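Das Maß

Die Scheibe passte nicht. Reet Jaunzems hielt sie mit beiden Saugern, Urmas Raudsepp stand in der Duschwanne und schob von der anderen Seite, und oben, wo das Glas an die Fliesen stoßen sollte, ging es nicht weiter.

»Zurück«, sagte Urmas.

Sie stellten die Scheibe auf die Filzleisten vor dem Waschbecken. Sie wog fast 60 Kilo, und im zweiten Stock ohne Aufzug merkte man jedes davon. Urmas nahm das Maßband aus der Tasche, maß unten, maß in der Mitte, maß oben und sagte nichts. Dann gab er Reet das Band.

Sie maß selbst. Oben fehlten zwei Millimeter.

»Hast du oben gemessen?«, fragte er.

»Ja.«

»Auch aufgeschrieben?«

Sie holte den Zettel aus der Mappe. Höhe 218, das stand da, dick unterstrichen. Daneben die Breite unten und die Breite in der Mitte. Im Feld für die Breite oben stand ein Strich. Reet sah den Strich an und wusste wieder, wie es gewesen war. Das Telefon hatte geklingelt, die Werkstatt war dran gewesen wegen der Scharniere von Wasto, und als sie aufgelegt hatte, hatte sie die Leiter zusammengeklappt.

»Nein«, sagte sie.

Urmas nickte. Er war kein Mann, der laut wurde. Seit dem Frühjahr fuhr er mit ihr zu zweit, vorher war er mit dem alten Chef gefahren und davor bei einer Firma in Jillov gewesen, die nur Schaufenster machte. Er setzte sich auf den Wannenrand und zog die Handschuhe aus.

»Einscheibensicherheitsglas«, sagte er.

Das musste er ihr nicht erklären. Was einmal gehärtet war, wurde nicht mehr geschnitten und nicht mehr geschliffen. Wenn man es doch versuchte, hatte man einen Eimer voll Krümel und musste die Wohnung saugen.

Frau Vītola kam in den Flur. Sie hatte die ganze Zeit in der Küche gesessen, man hatte das Radio gehört. Sie trug eine Strickjacke, obwohl es September war und noch warm.

»Stimmt etwas nicht?«

»Die Wand ist nicht gerade«, sagte Urmas.

»Das weiß ich«, sagte Frau Vītola. »Die hat mein Mann gefliest.«

Sie blieb in der Tür stehen und schaute auf die Wand. Es waren weiße Fliesen, quadratisch, mit grauen Fugen, die nach oben hin schmaler wurden. Wenn man es wusste, sah man es.

»Er hat dafür einen ganzen Sommer gebraucht«, sagte sie. »Wir haben uns so lange in der Küche gewaschen. Am Ende hat er die Wasserwaage drangehalten und sie dann ganz schnell wieder weggelegt.«

»Ich habe oben nicht gemessen«, sagte Reet. »Das ist mein Fehler. Die Wand wäre kein Problem gewesen.«

Urmas sah sie kurz an. Er hätte es anders gesagt, das wusste sie. Er hätte die Wand genommen. Eine Wand war immer schief, darüber stritt kein Kunde.

»Und jetzt?«, fragte Frau Vītola.

Es gab mehrere Möglichkeiten, und Urmas zählte sie auf, langsam, wie er es immer machte. Man konnte ein Wandprofil setzen, Aluminium, hochglanz, das schluckte die Schräge. Dann müsste aber die Scheibe schmaler sein, und die Tür würde nicht mehr mittig sitzen. Man konnte die Fliesen oben abschleifen, die letzte Reihe, das staubte und sah man hinterher. Oder man bestellte eine neue Scheibe mit Schrägschnitt, und die kam in drei Wochen, wenn im Werk alles lief.

»Nicht an die Fliesen«, sagte Frau Vītola.

»Gut«, sagte Urmas.

»Und kein Profil. Ich habe ausdrücklich ohne Profil bestellt. Ich will da nichts haben, wo sich der Kalk reinsetzt.«

»Dann eine neue«, sagte Reet.

Frau Vītola fragte, ob sie die bezahlen müsse. Reet sagte nein. Urmas zog die Handschuhe wieder an.
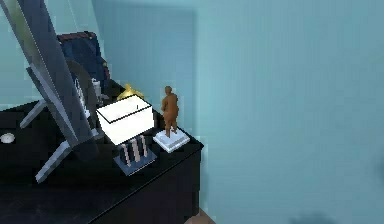
Für den neuen Auftrag brauchte sie alle Maße noch einmal, dazu eine Unterschrift, und zum Schreiben ging sie mit Frau Vītola nach nebenan, weil im Bad kein Platz war. Die Wände dort waren in einem blassen Blaugrün gestrichen. Reet legte die Mappe auf die schwarze Kommode, zwischen die Dekosachen, und hatte dabei den Spiegel vor sich, hoch, schräg gestellt, mit einem grauen Rahmen und zwei dünnen Stützen hinten. Sie ging einen Schritt zur Seite, damit sie mit dem Ellbogen nicht drankam. Fremdes Glas fasste sie nicht an, das hatte sie im ersten Lehrjahr gelernt. Dahinter stand ein dunkelblauer Polsterstuhl, und Frau Vītola legte ihre Brille auf die Kommode und sagte, sie könne sich ruhig setzen.

»Ich stehe lieber«, sagte Reet. »Meine Hose ist voll Silikon.«

Sie füllte das Formular aus. Name, Straße, Stockwerk. Glasart klar, Kanten poliert, Beschichtung innen. Bei der Frage nach dem Grund der Nachbestellung schrieb sie: Aufmaß unvollständig. Darunter ihren Namen.

»Sind Sie schon lange dabei?«, fragte Frau Vītola.

»Sechs Jahre mit der Lehre.«

»Mein Mann war bei der Bahn. Der hat auch immer alles gemessen, nur zu Hause nicht.« Sie suchte in der Schublade nach einem Kugelschreiber, obwohl Reet ihr einen hinhielt. »Bekommen Sie Ärger?«

»Kann sein.«

»Sie hätten sagen können, es war die Wand.«

»Es war ja auch die Wand«, sagte Reet. »Aber die war beim Messen schon so.«

Frau Vītola unterschrieb. Sie hatte eine große Schrift, der letzte Buchstabe ging über das Feld hinaus bis in die Zeile mit der Lieferadresse.

Im Bad hatte Urmas inzwischen die Löcher für die Scharniere nachgemessen. Die stimmten. Auch die Löcher für die Haltestange stimmten, und die Wanne lag in der Waage. Reet stellte die Leiter noch einmal auf. Diesmal maß sie von oben nach unten, alle 20 Zentimeter, und Urmas schrieb mit. Danach hängte sie das Lot an einen Streifen Klebeband und wartete, bis es still hing. Die Wand kam nach oben hin herein, gleichmäßig bis zur vorletzten Fliesenreihe, und dort machte sie noch einen kleinen Buckel.

»Den Buckel geben wir mit an?«, fragte Urmas.

»Den nimmt die Fuge auf.«

»Sicher?«

Sie maß den Buckel noch einmal. »Sicher.«

Er schrieb es auf und las ihr alle Zahlen vor, und sie las sie vom Band noch einmal zurück. Das dauerte eine Weile. Das Radio in der Küche brachte die Nachrichten, dann das Wetter, dann ein Lied, das Urmas offenbar kannte, denn er klopfte mit dem Bleistift auf den Wannenrand.

Die alte Scheibe mussten sie wieder mitnehmen. Das Hinuntertragen war schlimmer als das Hinauftragen. Reet ging voran, rückwärts, und Urmas sagte die Stufen an. Auf dem ersten Absatz stand ein Kinderwagen. Sie setzten ab, Urmas schob ihn mit dem Fuß zur Seite, sie nahmen wieder auf. Unten im Hof lag der Hund vom Erdgeschoss vor der Tür, eine alte braune Hündin, die Lela hieß. Das wussten sie, weil beim Hinaufgehen jemand aus dem Fenster nach ihr gerufen hatte. Sie stand erst auf, als Urmas ihren Namen sagte.

Sie stellten das Glas ans Gestell am Wagen, legten die Gummis unter und zogen die Latten fest. Urmas prüfte jede Latte mit der Hand. Dann lehnte er sich an die Tür und trank aus der Thermoskanne.

»Ich habe mal eine ganze Schaufensterfront falsch bestellt«, sagte er. »In Jillov. Für einen Schuhladen.«

»Wie falsch?«

»52 Zentimeter.«

»Das geht doch gar nicht.«

»Ich hatte die Breite vom Laden nebenan. Die Häuser sahen gleich aus, und auf dem Zettel stand nur die Straße.« Er schraubte den Becher wieder auf die Kanne. »Der Chef hat die Scheiben drei Jahre im Lager stehen lassen, gleich neben dem Eingang. Ich bin jeden Morgen daran vorbeigegangen.«

»Und dann?«

»Dann hat er sie verkauft. An eine Gärtnerei, glaube ich.«

Reet stieg auf der Fahrerseite ein. Sie rief in der Werkstatt an, bevor sie losfuhr, und sagte, was los war. Die Chefin hörte zu und fragte, ob das neue Maß jetzt vollständig sei. Reet sagte ja. Die Chefin fragte, ob man die alte Scheibe noch irgendwo verwenden könne, mit den Bohrungen. Reet sagte, vermutlich nicht. Eine Pause entstand, im Hintergrund lief die Schleifmaschine.

»Kommt erst mal rein«, sagte die Chefin. »Und bringt Klotzhölzer mit, die kleinen sind alle.«

Die neue Scheibe kam nach vier Wochen. Im Werk war nicht alles gelaufen. Reet prüfte sie schon in der Halle, legte das Band an und verglich mit dem Zettel, auf dem jetzt in jedem Feld eine Zahl stand. Urmas stand daneben und hielt die Lampe.

Im zweiten Stock war wieder das Radio an. Sie trugen das Glas durch den Flur, drehten es im Bad hochkant und setzten es auf die Klötze. Urmas schob. Reet sah nach oben. Zwischen Glas und Fliesen blieb ein Spalt, überall gleich breit, nur beim Buckel wurde er etwas enger.

»Steht«, sagte Urmas.

Sie zog die Fuge selbst, von unten nach oben in einem Zug, und strich sie mit dem Finger ab. Dann hängten sie die Tür ein und stellten die Scharniere nach. Frau Vītola kam herein und wollte die Tür sofort ausprobieren. Reet sagte, sie dürfe sie bewegen, aber duschen erst am nächsten Tag.

»Ich habe vier Wochen in der Küche gestanden«, sagte Frau Vītola. »Das kann ich noch eine Nacht.«

Sie fuhr mit der Hand über die Fliesen neben dem Glas, bis zur vorletzten Reihe kam sie nicht ganz hinauf. Dann fragte sie, ob jemand Kaffee wolle. Urmas wollte. Reet kehrte die Folienreste zusammen, nahm die Leiter und brachte sie schon einmal hinunter zum Wagen.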